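Seasonal Baker's Assistant, Brement Bakery, Wastholm

Posted December 12, 2022

Brement Bakery is looking for a baker's assistant for its Wastholm shop. The job is part time and runs through the end of June, with a chance of staying on after that. We make bread, rolls and a short list of pastries, and we supply two cafes on Ehlers Street.

What you will do:
Scale and mix doughs from written recipes
Shape loaves and load the deck oven
Pack wholesale orders and check them against the sheet
Wash pans, sweep the floor and wipe down the benches at the end of the shift

Shifts start at 4 a.m. and last six hours. You will work four shifts a week, including most weekends. You need to be able to lift 50 pounds and stand for the whole shift. Baking experience helps, but we will train the right person. A food handler card is required within 10 days of starting.

Pay is hourly and depends on experience. Staff get a free loaf each shift and half off everything else. Parking is behind the building, and the 89 bus stops at the corner, though the first one comes too late for the opening shift.

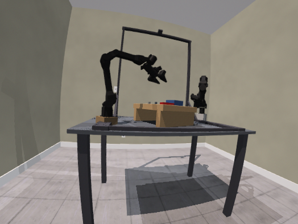 One assistant from last season told us that the first two weeks of early starts were hard, that shaping took her about a month to learn, and that she would do it again.

To apply, bring a resume to the counter at 2506 Herneron Road or mail it to the same address. Please list the mornings you can't work. We will call everyone we want to interview.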